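Turora backs family in fight over unpaid holiday and overtime at Duso depot

2020-06-07

I've been asked a few times this week what the Duso case is all about, so I thought I'd sit down and put it in my own words. Please feel free to quote any of it. I'm Solène Gaillard, I look after employment claims at Turora, and for the last eight months or so most of my working life has been taken up by van drivers and their rotas.

We've now issued a claim in the employment tribunal on behalf of Abundio Ledesma and a group of his former workmates, 24 people in all, against the delivery firm Duso. They all drove out of the same depot. Their contracts called them self-employed contractors, and we say they were workers, with everything that brings with it: paid holiday, at least the minimum wage for the hours they put in, and proper rest breaks.

Abundio first rang me on a wet evening when I was halfway through cooking tea. He wasn't after a court case at all. He wanted to know if he was allowed to take a fortnight off to see his mum without paying for a replacement driver out of his own pocket, as he'd been told he must. I asked him to send me his paperwork and he turned up the next morning with a carrier bag full of it – every rota, every payslip, every text message printed out by his daughter. I do like a client with a carrier bag!

The deductions were what made me sit up. There was one for the van, one for the uniform, one for the handheld scanner and one called simply "admin". On his worst day Abundio was charged £200 because a parcel had gone missing after it left his van, and he had to work most of the following week before he'd earned it back. He'd asked for an explanation in writing and got a two-line text telling him to check his agreement.

Well, we checked his agreement. It says drivers can send someone else in their place whenever they like. Every one of the people I've spoken to tells me that this never happened in practice, and that anyone who tried it was told their stand-in wasn't approved. It says they can turn work down. Several of them say that when they did so they were left off the rota the week after. None of this has been tested in front of a judge yet and Duso denies it, so I'll be careful here, but those are the points we'll be putting to the tribunal.

My colleague Evaristo Tapia has done the sums, poor man. He and our trainee went through 327 weekly payslips by hand, matching each against the rota for that week and the log-in times from the scanners. They took over our meeting room to do it and wouldn't let any of us move so much as a pencil. What they've produced is a schedule of loss for each person, setting out the holiday pay, the shortfall in wages and the deductions we say should never have been made.
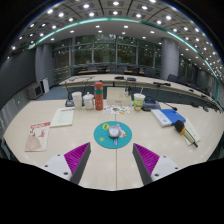 The amounts are different for everyone. Some of the group only drove for a few months and are owed fairly little. Others were there for years, and for them we're claiming up to 200 hours of unpaid time on top of the holiday money. I'm not going to put a total figure on the claim today, partly as we're still waiting for some records from the depot and I'd hate to give out a number and then have to change it.

I know some people will say they signed the contract, so what are they moaning about? I get that at family parties. The law has never stopped at what the paper says, though. A tribunal looks at what went on day to day, who decided the hours, who set the price and who could say no. If you have to be at a loading bay at a set time, in somebody else's jacket, doing the stops in the order you're given, there's a fair question to be asked about how much of a business you're running.

Abundio has asked me to pass this on from him:

"I liked the job, I'd tell anybody that. I liked my round and I knew all the dogs. I just want what I worked for, and I want the lads who are still there to be able to have a week off with their kids."

Sarahí Olvera of Cárdenas, the advice centre that has been helping several of the drivers with rent arrears and benefits, sent me a few words as well:

"We see people who are working six days and still can't cover the bills, and a lot of them think it must be something they've done wrong. If you're not sure what your rights are, come in or ring us. It won't cost you anything to ask."

I'd add to that. If you drove for Duso, or for any of the firms that supplied drivers to it, please do get in touch, even if you left a while back. There are strict time limits for claims of this kind, often as short as three months less a day, and I've had to turn away some very decent people who simply left it too long. You don't have to have kept everything. A few payslips, bank statements or even a photo of a rota on your phone will give us a start.

What happens next is mostly waiting, I'm afraid. Duso's solicitors, Arkia, have sent in their response and both sides have to swap documents. There'll be a preliminary hearing, which we expect to be by telephone the way things are at the moment, and the judge will set the timetable for everything after that. Our barrister, Uriel Aguirre, will be arguing the question of worker status first. If we lose on that the rest falls away, and if we win we go on to deal with the money. I've told the group it could be next year before they have an answer. They took it better than I did.

We're acting under a no win, no fee agreement, so none of the drivers has had to find any money to bring the claim.

I'll put out another update once we've had the hearing. I can't talk about the individual drivers beyond what's written here, and I'd ask reporters not to contact them at home – several are still working in deliveries and are understandably nervous about it. Abundio is happy to do a small number of interviews by phone if they're arranged through our office.

Notes for editors

Turora is a firm of solicitors acting for workers and their families in employment and injury claims.

The claim is for holiday pay, unlawful deductions from wages and failure to pay the national minimum wage. The claims are disputed and no findings have been made.

Interview requests for Solène Gaillard or Abundio Ledesma should go to the Turora press desk.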